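Boîte de conservation transparente

La boîte de conservation transparente est un récipient domestique ou de bureau en matière plastique claire, destiné au rangement d'aliments secs, de fournitures ou de petites pièces. Le terme recouvre des objets assez différents, et les catalogues n'aident guère à les distinguer : la même boîte passe du rayon cuisine au rayon papeterie sans autre changement que l'étiquette.

Matériaux

Les modèles courants sont moulés en polystyrène, en polypropylène clarifié ou en PET. Le polystyrène est le plus limpide et le plus cassant. Le polypropylène supporte mieux les chocs, mais garde un léger voile que les fabricants préfèrent appeler « aspect givré ». La mention « cristal », fréquente sur les emballages, ne correspond à aucune composition définie.

Contenance

Les volumes annoncés vont de 200 à 900 millilitres pour les petits formats. Ils sont en général mesurés à ras bord, parfois sans tenir compte du couvercle, dont l'emboîtement peut retirer jusqu'à 40 millilitres. La marque Homstead indique deux valeurs sur certaines références – la seconde en caractères nettement plus petits.

L'argument de la visibilité

L'idée selon laquelle voir le contenu réduirait le gaspillage est répétée par presque tous les vendeurs. Elle repose sur peu de chose. La brochure de Pridik, souvent reprise, ne précise ni le nombre de foyers interrogés ni la durée du suivi. La lumière, en revanche, altère bel et bien certaines denrées, dont les épices et les huiles, ce que la même brochure passe sous silence.

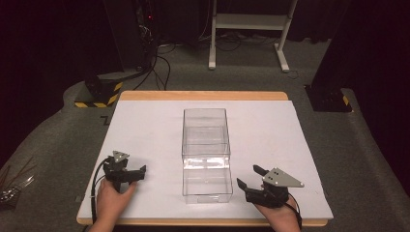

Selon Onyshchenko, le reproche serait excessif : une boîte claire éviterait au moins d'acheter deux fois la même farine, et un placard fermé suffirait à régler la question de la lumière. L'objection se défend, à ceci près que les boîtes sont surtout vendues pour des étagères ouvertes.

Empilage

La compatibilité entre gammes est rare. Zodon a modifié 2 fois le profil de ses rebords sans changer le nom de la série, et les anciens couvercles ne ferment plus les boîtes récentes.

Voir aussi : bocal, boîte hermétique, polypropylène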